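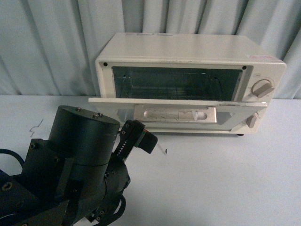 Pleltby Hands the Oven Doors to a Robot and Keeps the People

GILTNESS, 9 Feb 2021 — Pleltby, the repair shop for returned kitchen appliances, today announced that the least loved job in its building has been given to a machine. Two robot arms now open and close the doors of toaster ovens on the test benches, all day, without asking to be moved to blenders.

The system is called Zelel. It was set up by the automation firm Fleury and began work at Pleltby last July, on one bench, under the eyes of a crew that had been told it would be quick. It was not quick. The first week was spent teaching the arm the difference between pulling a door down and pulling an oven off a table. Both arms have since grasped the distinction, and the company feels ready to issue a press release.

The job

Every toaster oven that comes back to Pleltby gets a door check before it goes to a repair technician. The door is lowered, held, raised and closed 10 times. Someone then decides whether the hinge is fine, tired or finished. The rack is looked at, the knobs are turned, and the oven moves along.

Pleltby took in 605 toaster ovens last year. Until July, each of those doors was worked by hand, by whoever had lost that morning's discussion about it.

"I have a degree in electrical work and a very strong right wrist," said Kevser Tatlı, senior bench technician. "Only one of those was getting used before lunch."

With Zelel, a technician puts the oven on the table, picks the door type on a screen and presses start. The arm brings its gripper to the handle and lowers the door. A camera near the gripper records each pass, and a technician reviews the results and signs off. The arm makes no decision about the hinge. It has been asked to recommend one, in a trial that ended when it recommended scrapping a perfectly good oven and passing one whose door came away in Ms. Tatlı's hand.

The numbers, such as they are

From July through the end of January, 293 toaster ovens went through the two Zelel benches. The rest were checked by hand, mostly in the months when the second arm was waiting for a part, and in the weeks when the first arm was waiting for the second arm's part after it had been borrowed.

Pleltby has not cut any positions as a result of the project and has no plan to. The test room crew is the same size it was last summer. What changed is the schedule. Door checks used to fill the first half of the morning shift. Technicians now start on repairs as soon as they have loaded the benches, and they come back when a light tells them to. The light was originally a buzzer. The buzzer was removed by a person or persons unknown, and management has chosen to regard the matter as feedback.

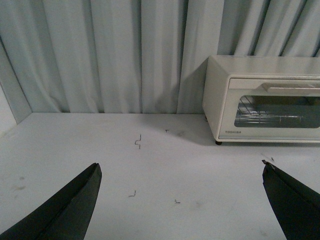
Bench cleaning remains a human job, and it has become a more serious one. A technician working by hand sweeps the table with a sleeve and never thinks of it again, while an arm will happily set to work around whatever is lying there. Small bent bits of dark wire, like the ones on the white tabletop beside the Toshiba oven, are easy to overlook and have to be picked off by hand. Pleltby has added a bench wipe to the start of each shift and a second one after the midday break. It has also bought a magnet on a stick, which is by some distance the most popular piece of equipment introduced during the project.

What the staff asked for

Before the second arm was installed, Fleury's project lead, Séverine Sabatier, sat down with the test room crew and took requests. Three of them made it into the final setup.

The first was a slower arm. Fleury had tuned the machine to move at a speed it was rather proud of, and the crew found it unpleasant to stand beside. It now runs at a little over half that pace. The ovens have not complained.

The second was a stop button on each side of the bench, placed where a hand goes naturally. The original button was reachable by anyone willing to lean across the arm it was meant to stop.

The third was a plain curtain behind the bench, which helps the cameras by giving them less to look at and helps the crew by giving them less of the stockroom to look at.

"We arrived with a long list of features," Ms. Sabatier said. "They arrived with a curtain. The curtain did more for us in a day than the features did in a month, and I have been asked to say so in writing."

Training and pay

All test room staff have completed bench operator training, which takes two shifts. The technicians who finished a longer course in setup and fault clearing have moved up one pay step. Siriporn Thongsuk was first through it and now runs the morning benches. Her duties include adding new door types, checking the gripper fingertips for wear and explaining to visitors that it does not make toast.

"People come in expecting something that walks," Ms. Thongsuk said. "Then it opens an oven. Then it closes the oven. They usually stay for three or four of those and go look at the coffee machines."

She added that her own opinion of the arm is favorable, and that it improved a good deal once she was the one who could turn it off.

Pleltby's general manager, Killian Bodin, approved the project after a morning spent doing door checks himself. He had intended to stay the full shift.

"I lasted until the coffee break," Mr. Bodin said. "I went back upstairs and signed the purchase order left-handed."

What comes next

Pleltby and Fleury will spend the spring on knobs. Turning a dial to a mark is harder for the arm than working a door, and the dials on returned ovens come in more shapes than anyone in the planning meeting was prepared to believe. Some are stiff and some are loose. One came back with chewing gum behind it. Until the knob work is ready, technicians will go on turning them by hand, a part of the job that has drawn no objections.

A wider rollout to microwave ovens is under discussion. The crew has asked that it be discussed slowly.

About Pleltby

Pleltby repairs and resells returned small kitchen appliances from its building in Giltness. Ovens that pass all checks are sold in the front shop with a repair record signed by the technician who did the work. The arms do not sign anything.

About Fleury

Fleury designs and installs bench automation for small workshops. Zelel is its system for repeated handling tests.

Media contact

Solange Chevalier, Press Office, Pleltby, Giltness. Visits to the test room can be arranged on weekday mornings. Closed shoes are required, and visitors are asked to leave the magnet where they find it.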